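News > Music > Film & TV

Latest Reviews Features Live Video

Letay Birhane to write new score for silent film Mamo

Dec 28, 2022

Letay Birhane has signed on to write a new score for the silent drama Mamo, with the first performance set for July at the Horkham festival.

The film has been shown with a solo piano part for most of its life. Birhane's version is written for strings, two drummers and a small choir, and will be played live under the screen by the electronic duo Pronditz and a group of session players.

"I watched it with the sound off for a month before I wrote a note," Birhane said. "There's a long stretch in the kitchen where hardly anything happens, and that's where I started. The drums came from there."
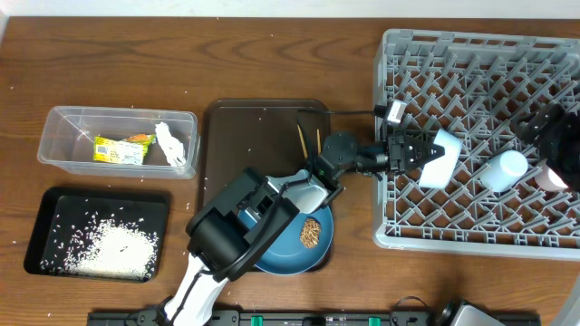
Uncooked rice in a black tray on a wooden table.

Malte Hamann, who mixed the last two Pronditz albums, will produce the studio recording. It comes out on Fletell the week after the show, on double vinyl and as a download. The label is pressing 2,000 copies, and 100 of those will be signed and sold only at the venue.

Hamann said the record will run a little shorter than the film — two of the choir pieces are being trimmed to fit on a side.

The Horkham performance takes place on the main outdoor stage, which holds over 3,000 people. A smaller indoor show the next night has 355 seats and will be followed by a talk with Birhane and Hamann.

Tickets for both nights go on sale in the new year. Pronditz will also play a set of their own material before the indoor screening.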